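November, test kitchen notebook, freezer burrito filling (turkey and black bean)

Batch 2. Same base as batch 1 with the cumin cut back and the beans drained longer. Weighed 500 g raw ground turkey into the wide skillet, medium-high, no oil. Nisha Bhatt ran the stove, I logged. Pan weight after browning and draining: 400 g. Batch 1 was lower, but the drain time was not written down, so no comparison.

Whole tray of filling before portioning: 1,962 g. Tullitz scale, tared with the tray on it. The Modham scale drifts above a kilo and should only be used for spices until it is recalibrated.

Texture after chilling overnight is firm enough to scoop and hold a log shape. Salt is fine cold, slightly flat once reheated. 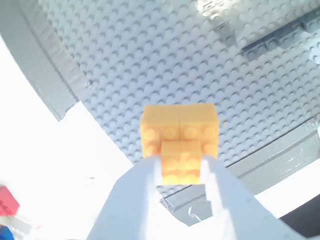 Reheat test

Microwave from frozen, wrapped in a damp paper towel. Center still cold at the first check, edges of the tortilla already going stiff. Half power with one turn was better. Oven version in foil took about 2 times as long as the Thibodeaux recipe card says.

To do: repeat with lime added after cooking. Try the smaller tortillas. Ask Nisha whether the beans were rinsed or only drained.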